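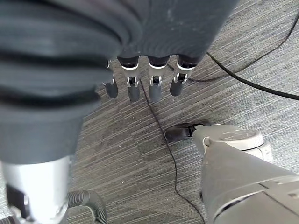 Small towns should stop closing their public libraries at noon on Saturdays. Clakley did it in August to save money, and Gresthorpe is thinking of doing the same. I think both are wrong.

Saturday afternoon is when people with jobs can go. My branch is open 40 hours a week, and most of those fall while I'm at work. Cutting a quiet weekday morning would save as much and bother fewer people.

The council says we can borrow e-books instead. I do, sometimes. But an e-book doesn't give a kid a table to do homework on, and it won't help anyone print a lease. The nearest other branch is 14 miles away – fine if you have a car.

Keep the doors open until 5. If the budget is short, start with the new sign, which the old one didn't need.

Posted 8/17/25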